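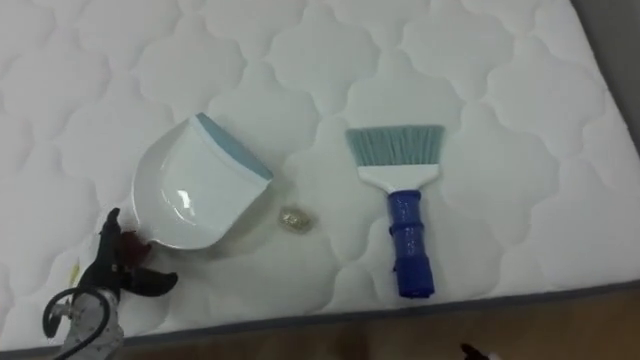

Dust sampling notes, July 2018

Purpose: find out how much of the settled dust on quilted fabric the Pokudora method recovers, and whether the stitching grooves hold it back. Montserrat Gallardo wants a number for the Cadville report. I. Palacios did the weighing.

1. Filters
Glass fiber, conditioned overnight in the balance room, weighed twice. Balance drifted on the first pass, so those weights are struck out. Second pass accepted. Blanks kept in the left drawer, not with the samples.

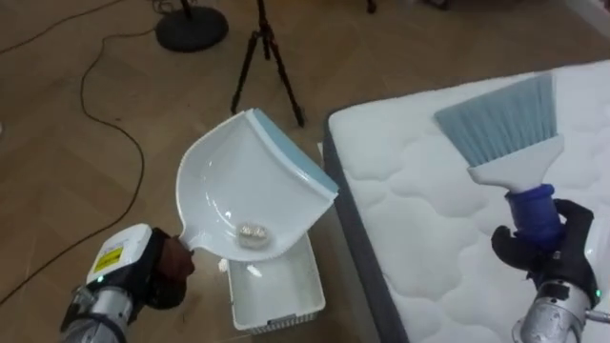 2. Loading
Test dust from the Blomqvist jar, sieved, fraction under 70 microns only. 2000 mg per swatch, spread with the shaker and left to settle under the cover. Swatch 4 was bumped when the cover came off. Keep the data but flag it.

Plain-weave swatches loaded the same way for comparison. The plain cloth is thinner than the quilted and lies flatter on the plate, which may matter for the nozzle seal. Not corrected for.
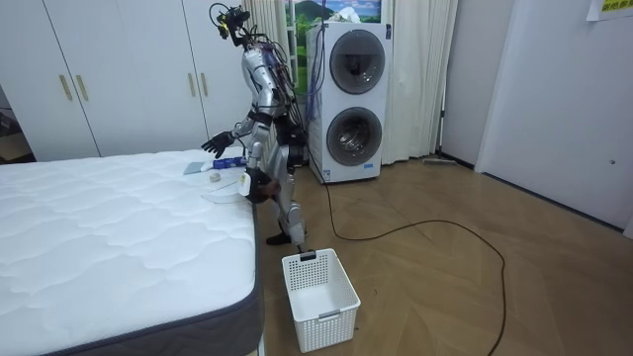
Static is the other problem. Humidity in the room fell after lunch and dust started climbing the side of the shaker. Inmaculada grounded the plate and it stopped. Ground it from the start next time and write the humidity beside every weight.

3. Recovery
Quilted: 53 percent by mass after one pass. Plain: more than 70 percent. A second pass at right angles to the first raised the quilted figure, but the filter tore on removal and I don't trust the weight. Repeat.

The Zokiditz nozzle is wider than the groove spacing, so it probably bridges the seams and pulls air across the top. Try the narrow one. Brush-then-vacuum is in the old protocol but has no recovery figure attached to it anywhere I can find.
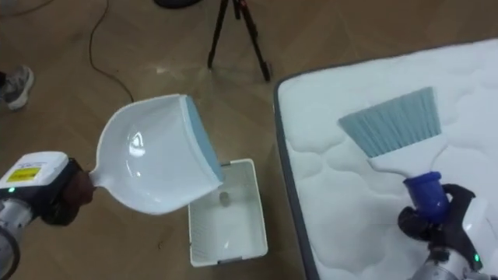 Dustpan with pale blue lip, over the small white bin.

4. To do
Reweigh blanks. Order filters (last box open). Ask Montserrat if the report needs fine and coarse fractions separately; if it does, the sieving has to be redone and we are into September.
Flow meter reads low against the bench standard. Calibrate before the repeat.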